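Flatura wood oil on an old floor -- worth it or not?
Home & Garden > Floors and Worktops

brackenbarrow wrote:
Right, I need opinions before I spend any more money. We pulled the carpet up in the back room in October and there's lovely brown wood underneath, but the colour is all over the place. The man at Henside wants 717 pounds to sand and lacquer it. Flatura oil would cost me a weekend and my knees. I like a streaky grain, and I don't want it sanded to one flat colour. This is the sort of look I'm after: 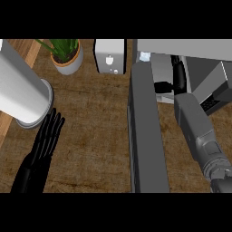 Re: Flatura wood oil on an old floor

mossy_kettle wrote:
Oil it! We did our whole downstairs with Flatura and I'd do it again tomorrow. Two thin coats, wipe off the extra, keep the cat out (good luck with that). If you scratch it you just rub a bit more in. Try doing that with lacquer.

Re: Flatura wood oil on an old floor

pdq_lofts wrote:
Got to disagree with mossy here. Oil is fine if you enjoy oiling. I paid 500 for lacquer in our last house and never touched it for years. With oil I was back on my hands and knees every spring, and the bit by the door still went grey. Take the Henside quote and haggle.

Re: Flatura wood oil on an old floor

mossy_kettle wrote:
Grey by the door is water, pdq. Get a bigger mat!

Re: Flatura wood oil on an old floor

tansy_and_tin wrote:
Can I put in a word for doing the table to match? I'm soft on a darker brown top against lighter orangey boards, and a leafy plant in a pale pot sets it off nicely. 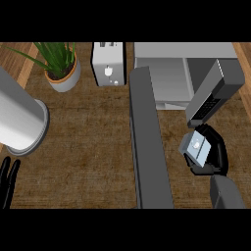
Anyway, I used Gumede wax on mine and it marks if you so much as look at it with a mug, so go for oil if you eat at it. Do a test patch underneath first. Mine came up much darker than the tin said and I sulked for a week.

Re: Flatura wood oil on an old floor

brackenbarrow wrote:
Thanks all. Fendar have just quoted me 2,000 for the same job, so Henside looks cheap now! I'm going to try a test patch of oil behind the door tonight. pdq, if it goes grey you can say you told me so.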